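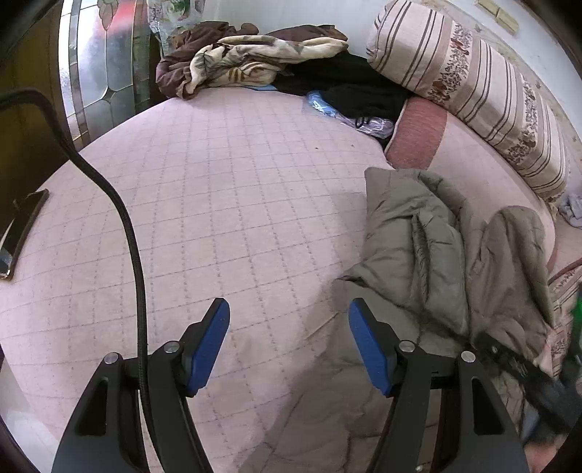
I'd been buying shampoo bars from Serpil Oral's market stall in Ludville for two years before I worked up the nerve to ask if I could interview her. She said yes before I'd finished the question, then made me wait until after the holiday rush. So we finally sat down in her kitchen with a pot of tea and a plate of very good almond cookies (I ate most of them, sorry Serpil).

She started Caleo in September 2019 with a secondhand slow cooker and a recipe she now calls "a crime." Her first batch of dish soap bars never hardened. "I kept poking them every morning," she told me. "Two months of poking! My sister took one home to be nice and it went down her drain in a day."

These days she makes 500 bars a month, nearly all of them for dishes, laundry and hair, and she still cuts each one by hand. I asked about a machine and got a look. "I priced one. It was $2000 and it would live where my dining table lives. I like my dining table."

What I really wanted to know was whether a shampoo bar is worth the switch if you have hard water like we do. My hair went waxy for weeks when I first tried one, and I nearly gave up. Serpil didn't try to sell me on it. "If it's true soap, with lye, then hard water is going to leave a film on some people. You can rinse with a little vinegar in water. Or you buy the other kind of bar, the kind that isn't soap, and I make that too now. I was stubborn about it for a long time."

Her refill idea came from a customer, Doğukan Sezer, who kept turning up with the same dented tin and asking her to fill it with laundry flakes. Now there are 221 tins out there – she keeps a list taped inside a cabinet door – and anyone who brings one back gets a dollar off.

I asked if she buys anything ready-made herself. Long pause. "Toothpaste," she said. "I tried making it once. Elif Naz still brings it up at dinner." Elif Naz Kaplan is her business partner, and she handles the orders from Lurwood, where two shops carry the bars.

Next up is a stain stick, which has been through nine versions so far. Serpil let me take number eight home. It got the tea off my sleeve but it smells strongly of orange, and she already knows about the orange.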